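Tovbridge Badminton Course
Handout 4: Doubles positions and movement
Tutor: Farzana Liyanage
Revised Jun 14, 2018

Read this before the session if you can. It assumes you have done Handout 3 (serve and return) and that you know the court lines. Words in capitals are in the word list at the back of the course folder.

1. The two formations

In doubles you and your partner are nearly always in one of two shapes. When your side is attacking, one player stands in front and the other behind. This is FRONT AND BACK. When your side is defending, you stand next to each other, each covering one half of the court. This is SIDES.

You are attacking when the shuttle is going down from your racket, or when you have made the other pair lift it. You are defending when you have lifted it yourselves. If you hit the shuttle high, move to sides. If your partner hits it high, do the same, even if you think it was a poor choice of shot. Arguing about it comes later.

2. Where to stand

Front player, attacking: a step or so behind the short service line, racket up at net height or above. Most beginners stand too close to the net. From there you can only reach shots that were going to fall at your feet anyway, and everything flat goes past your ear.

Back player, attacking: in line with where the shuttle is coming down, behind it if there is time. You take anything the front player leaves.

Sides: both players level, halfway between the short service line and the back of the court. The player straight across from the smasher can stand a little further back. The other player comes in slightly and covers the cross-court reply.

Do not watch your partner hit the shuttle. Turning round costs you the next shot, and it puts your face where your shoulder ought to be. Listen for the hit and watch the opponents.

3. Changing from one to the other

Most points lost in the Melis League matches we looked at in April were lost during a change of shape. Usually both players went to the same side and left half the court open.

From front and back to sides: the back player lifts or clears and comes forward on the side they are already on. The front player goes back to the other side. The front player may not have seen which side that is, so the back player calls "left" or "right". Agree beforehand whether the call means your own side or your partner's. Dinesh Wijesinghe and Lutfa Roy use it for the side the partner should go to, and we will do it that way on this course.

From sides to front and back: whoever moves in to play a net shot stays in. The partner moves across to the middle and covers the back. If a short lift comes and one of you goes back to smash it, the other goes forward at once.

4. The middle

A shuttle down the middle when you are at sides belongs to the player with the forehand there. Two right-handers: the left-hand player takes it. A left-hander and a right-hander may have two forehands in the middle or two backhands, so talk before you start. The pair of Mizanur Mridha and Anwara Talukder have this problem and let the cross-court player take it. Other pairs do it differently.

5. Practice for this week

a) Shadow changes, no shuttle. Tutor calls "up" or "down" and both players move. Start at walking pace. Six calls, rest, swap starting places.

b) One pair lifts everything, the other pair attacks. No winners for the first few rallies, smash at half power. Swap when the feeder runs out of shuttles.

c) As b), but the defending pair may play a flat drive or a block to the net when they want to. If the block is tight, they follow it in and become the attackers.

d) Short games to 11, normal serving. A pair caught both on the same side loses the point whatever happens to the shuttle. Call it on yourselves.

6. Common faults

Racket held down by the knee when at the front. Bring it up before you need it.

Back player smashing from a poor position, off balance, then not getting back. Use a drop or a flat clear instead and keep your shape.

Both players chasing a lift to the back corner. It is the back player's shuttle unless they call "yours".

Standing still after serving. The server moves in behind a low serve and goes back to sides after a high one.

7. For next time

Bring indoor shoes with non-marking soles and a drink. Read section 26 of the course folder, which covers rotation in mixed doubles.

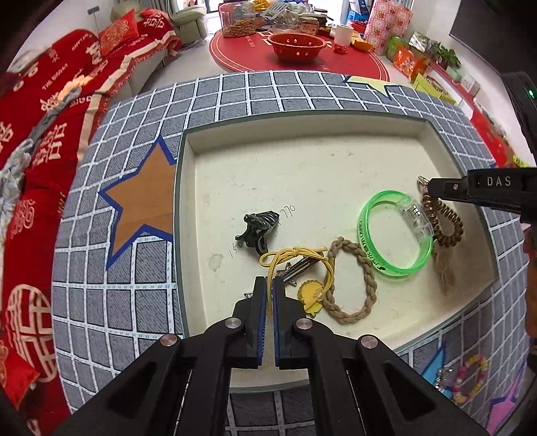

Write down one rally from your next game in which you changed shape twice, with who moved where, and bring it with you.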